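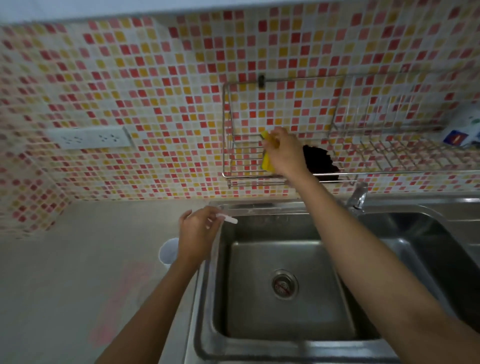

Visita a Fokik: una mañana de puertas abiertas entre fregaderos y brazos robóticos

El jueves, 2 de mayo de 2019, Fokik abrió sus locales al público y me apunté al turno de mañana. La empresa se dedica a enseñar tareas domésticas a robots, sobre todo de cocina, y trabaja con dos socios: Podus, que fabrica los brazos, y Dafis, que lleva el programa de control remoto. El edificio está en el polígono, a diez minutos a pie desde la parada del autobús. Hay aparcamiento, aunque pequeño.

La visita empieza en una sala con sillas donde explican el método. Antes de que un brazo toque un vaso, una persona hace la tarea con sus propias manos y una cámara a la altura de la cabeza lo graba desde su punto de vista. Cada grabación se guarda con una etiqueta: aclarar un vaso, mover un recipiente, dejar la esponja en su sitio. Para la tarea del fregadero tienen 4000 grabaciones y quieren seguir añadiendo hasta junio.

La cocina

De ahí se pasa a la cocina. Es una cocina normal, con azulejo pequeño de colores en la pared, fregadero de acero de dos senos y un escurridor de alambre colgado encima. Pregunté por qué no usan un decorado más limpio, con fondo liso. La respuesta fue que el programa tiene que aprender con brillos, reflejos y dibujos en la pared, porque así son las casas.

El vidrio les da mucho trabajo. Un vaso transparente dentro de un seno de acero se distingue mal en la grabación, y más si cae agua. Por eso repiten tanto el aclarado, con el vaso boca abajo, boca arriba, cerca del desagüe o pegado a la pared del seno. También piden a quien graba que no esconda los dedos, ya que la posición de la mano es lo que luego se traduce a la pinza. Una mano abarca el vaso con todos los dedos y una pinza de dos puntas no puede, así que hay agarres que se descartan.
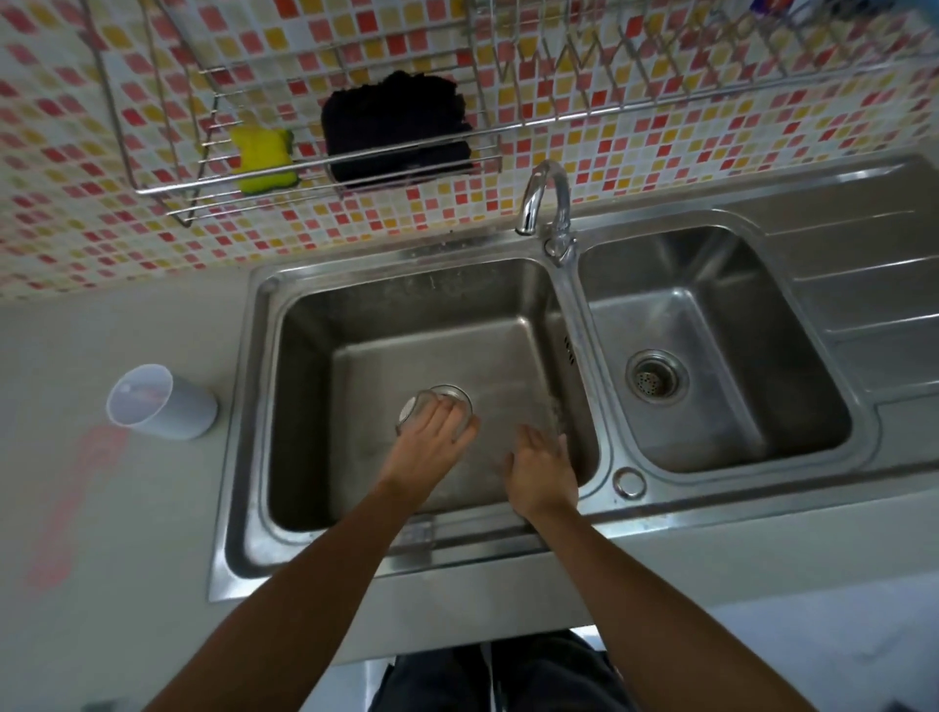

El puesto de control remoto

En la sala de al lado está la otra mitad del trabajo. El operador se sienta delante de una pantalla con 2 mandos, uno por brazo, y lleva el robot a distancia. El programa se llama Drelader y registra la posición de cada articulación junto con el vídeo. Nos dejaron probar por turnos. Mi tarea era coger un vaso de plástico y dejarlo junto a otro sin que se tocaran. Lo tiré a la primera. A la segunda lo conseguí, muy despacio.

Lo más difícil es la profundidad. En la pantalla parece que la pinza ya está encima del vaso y todavía falta un trecho. Los mandos vibran un poco al hacer contacto, pero con un vaso ligero apenas se nota. Según nos contaron, un operador nuevo hace 100 repeticiones de prueba y ninguna se guarda.

Después comparan las dos fuentes. Las grabaciones con manos son rápidas y naturales, con los dos brazos trabajando a la vez. Las de control remoto son más lentas, pero el robot puede repetirlas tal cual. Mover dos recipientes al mismo tiempo, uno en cada mano, es de lo que peor se traslada de unas a otras.

Datos prácticos

La visita es gratuita y hay que reservar. Los grupos son reducidos y en la cocina se entra por turnos, con las mochilas fuera. No hay cafetería, solo una máquina en la entrada. El recorrido se hace de pie casi entero. La próxima jornada abierta será en junio, con el mismo programa y, si Podus llega a tiempo, con un brazo nuevo en el puesto de control.
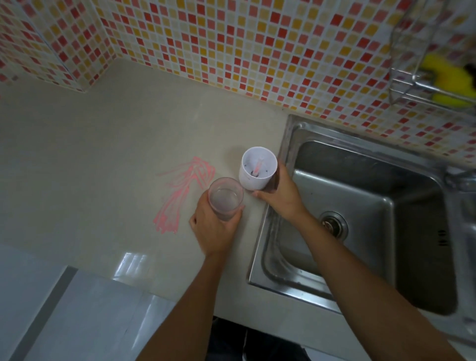
Texto y visita: la redacción
Sección de visitas técnicas

Me quedé al turno de preguntas, que fue corto. Alguien quiso saber cuándo habrá un robot que friegue los platos en casa y no dieron fecha. Sí dijeron que el siguiente paso es la esponja, que se deforma al apretarla y obliga a grabar de nuevo casi todos los agarres. Salí antes de la demostración final para coger el autobús.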